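4.2 Notice of Polling Place Changes and Voter Response

The preceding section described how Skevham County reduced its list of Election Day polling places when several facilities withdrew. This section considers how voters were told about the changes and what they did with the information. The analysis draws on county mailing records, the precinct logs kept by election judges, and a survey of registered voters in the 10 precincts whose polling place was moved.

State law requires the election authority to give notice of a change of polling place but leaves the form of that notice largely open. The county met the requirement in two ways. A legal notice was published in the local newspaper, and a postcard was mailed to each household with at least one registered voter. The postcard gave the name and street address of the new location, the hours of voting, and a telephone number for the clerk's office. It did not give the name of the old location. The mailing was printed and addressed under contract by Kadrić, which also supplies the county's voter registration cards, and the two items share a size, a paper color, and a return address.
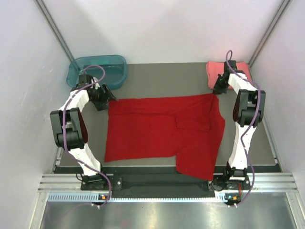
That similarity matters to the findings. Voters who received the postcard in October had in many cases received a registration card earlier in the year, and the survey responses suggest that a good number took the second item for a repeat of the first. Among respondents who remembered getting something from the county, those who described it as a "card" or "voter card" were less likely to name the new polling place correctly than those who described it as a "notice" or "letter." The question was open-ended, and the coding of these answers was checked by a second reader. Disagreements were settled by discussion, and answers that could not be placed in either group were left out of the comparison.

The survey itself was sent by mail after the canvass was complete, with a reminder to households that had not answered. A total of 1,531 usable responses were returned. Older voters are overrepresented among them, as are voters who have lived at the same address for a long time. Both groups are more likely than others to have voted at the former location, and both are therefore more exposed to the kind of confusion examined here. The results should not be read as an estimate of confusion among all voters in the county. They are better suited to comparing one form of notice with another among people who had an established habit to change.

Precinct logs provide a separate check. Election judges are instructed to make an entry whenever a voter arrives at the wrong location and is redirected. In practice the logs vary a great deal. Judges in Fivholm recorded the time, the voter's precinct, and the place to which the voter was sent. Judges in Grutell used a running tally, and in one precinct the tally stopped in the middle of the afternoon and was not resumed. For this reason the logs are used only to establish when redirected voters tended to arrive. The pattern is the same wherever times were written down, with most entries falling in the first hours after the polls opened and a smaller group appearing toward the close of voting. The second group is of greater concern, as a voter redirected shortly before closing may not be able to reach the correct location in time.

The draft findings were circulated to local election offices for comment before publication. Most of the comments dealt with the treatment of the postcard and with the question of whether a different design would have cost more. 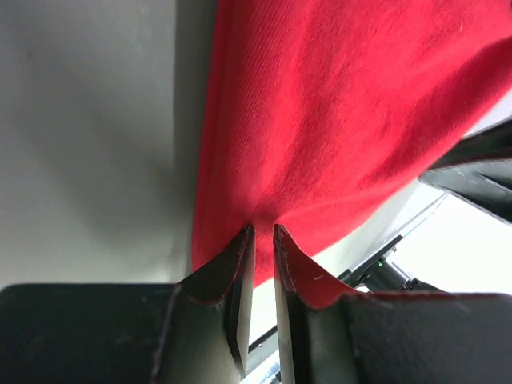
Danica Vukadinović wrote that the draft gave too much weight to the look of the mailing and too little to its timing. In her view a plain card that arrives a week before the election will do more good than a well-designed one that arrives a month ahead and is thrown out with the advertisements. She added that postal delivery in the rural part of the county is uneven, and that the date on which a mailing is handed over tells an election office very little about the date on which it is read.

The point is a fair one, and the available records cannot settle it. All of the postcards were entered into the mail together, so the effect of timing cannot be separated from the effect of design. What can be said is that respondents who reported reading the card close to Election Day were more likely to name the correct location, whatever they called the item. This is consistent with the view set out in the comment. It is also consistent with a simpler account, in which people who intend to vote in person look for the address shortly before they need it and remember it because they used it. A county that wished to test the matter could divide its mailing into two parts and send them on different dates at little added expense.

Signs posted at the former locations are the other form of notice for which some evidence exists. The county supplied each closed site with a printed sign giving the new address. Placement was left to the owner of the building. At several sites the sign was fixed to an inside door that was locked on Election Day, and at others it faced a parking area that voters arriving on foot would have no reason to enter. One former site in Grutell lies less than 300 feet from its replacement, and redirected voters there had no difficulty. In Fivholm the replacement is across the river, and a voter without a car faced a long walk or a bus transfer. Survey respondents from the two towns described the same sign in very different terms.

Figure 2. Red T-shirt on a gray work surface, with a robot arm on either side. 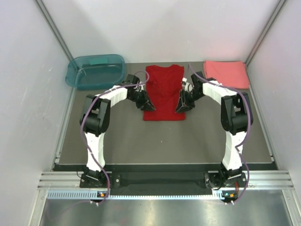 According to one Fivholm respondent, the sign was easy to find but came too late to be of use, as anyone reading it had already made the trip. The same respondent asked why the county had not posted signs at the former locations during early voting, when a person passing by on an ordinary errand might have seen them and made other plans.

County staff raised no objection to earlier posting when the suggestion was put to them, although they noted that building owners would have to agree and that signs left outdoors for several weeks may need to be replaced. The present agreements with owners cover Election Day only. An agreement covering the early voting period would have to be reached separately for each site, including sites that no longer have any role in the election and whose owners may see little reason to sign one. The terms of those agreements, and the authority of the clerk to revise them without a vote of the county board, are taken up in Section 4.3.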